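The Closen community room on Okent Street has a few new comforts this July, and the one folks keep chatting about is the table lamp with the patterned white shade and the gold base.

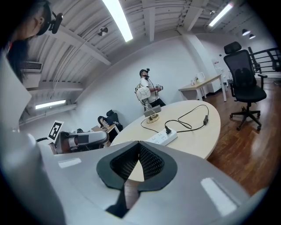 When is the room open? Every evening until 9:30, and the first 30 visitors get free tea.

Desk space is still free to use - bring your own laptop and stay as long as you like, and do ask at the desk if you need a seat near a power strip.
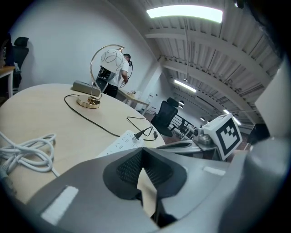
The lamp on the round table at Closen.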